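Pamosura molded trays, after one winter of steady use

I put off writing this one up because boot trays are a hard thing to get excited about, and I wanted to have had them long enough to say something more useful than "they hold things." We bought our first set in February, when the hallway into the workroom had turned into a gritty mess, and I have been moving them from place to place ever since. By now I have opinions!

Let me start with what they are. The Pamosura tray is a single piece of molded black plastic in a long rounded shape, a bit like the sole of an enormous shoe, narrower at one end and with a raised lip. There are no feet, no liners and no clever inserts. The listing calls them shoe trays and I suppose that is fair, but very few of ours have ever had a shoe in them. They hold tape rolls, gloves, drawer pulls waiting for a drawer, and on one memorable afternoon a whole lemon cake that had come without a plate.

The shape took me a while to like. I am a rectangle person by habit (rectangles go against walls, rectangles go in cupboards) and my first thought on opening the carton was that somebody had made a perfectly good tray harder to put away. Setting a few of them out along a long table changed my mind a little. You can angle them any way you please, they are easy to pick up by the rim, and the black stands out so well on a bright surface that you never lose track of which one you were working out of.

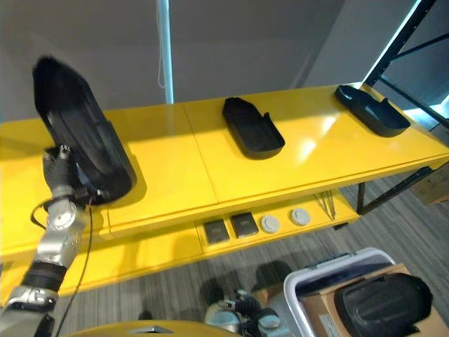

The rim is my favorite part. It's rounded over, so it doesn't dig into your fingers when the tray is full, and you can take hold at the end or at a corner without the whole thing folding up on you. I did try to be mean to one. I loaded it with 236 brass screws, the long ones, plus a hammer, and walked it down the hall and back. It sagged a touch in the middle and then went flat again when I tipped everything out. Khairul Wijaya, who shares the workroom with me and has far more patience for this sort of thing, filled another with water and left it overnight, and there was no leak and no warp that either of us could find.

Cleaning is easy, with one complaint. A damp cloth does nearly all of it, but the plastic shows dust terribly. Pale dust, sawdust, flour, all of it. If you're the kind of person who is bothered by a smudge on a black stovetop you will be bothered by these too. The shallow inside has no sharp corners for grit to settle in, and I'd take that over a prettier finish any day.

Now, storage. I asked in my notes on the Nonik bins last fall why so few companies think about where a thing goes when it's not being used, and I'm afraid Pamosura hasn't thought about it much either. The trays nest, but you have to get them all facing the same way, and a stack of them on a shelf takes up more length than you'd expect. What works for us is leaving a few out on the top of the shelving and letting the rest live in a big plastic bin on the floor, on end if they'll go. It isn't elegant. It does mean that tidying up at the end of the day is a matter of lifting and dropping, and I can do it while thinking about supper.
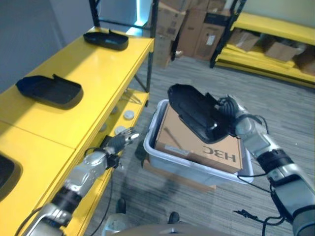 I should say something about the competition. The Pridunitz tray is heavier, comes in gray as well as black, and has a ribbed bottom that keeps wet soles up out of the puddle. For actual boots, in an actual entryway, I think it's the better buy. It's also stiffer, which I noticed mostly because it's noisy when you set it down. The Domínguez one is lovely to look at and I wanted to love it, but the lip is so low that anything round rolls straight out. I chased a spool of thread under a bench twice in one morning and that was that.

The size is worth checking before you order. Measure the shelf or the patch of floor you have in mind, and measure it the long way, because these are longer than they look on the listing. One of my readers wrote to say hers stuck out past the edge of the closet and got kicked every single day until she moved it to the garage. She's happy with it there.

Would I buy them again? Yes, and I did, a second set in spring. I'd ask for a hole at one end for hanging, and maybe a lighter color. Four stars from me, and four and a half from Khairul, who has never had to dust them.

Recent reviews
Nonik stacking bins, the tall ones
Three label makers and a lot of wasted tape
Pridunitz boot tray: a wet-weather report
A folding step stool I finally trust
Domínguez coat hooks, two years on
Reader mail: what's living under your bench?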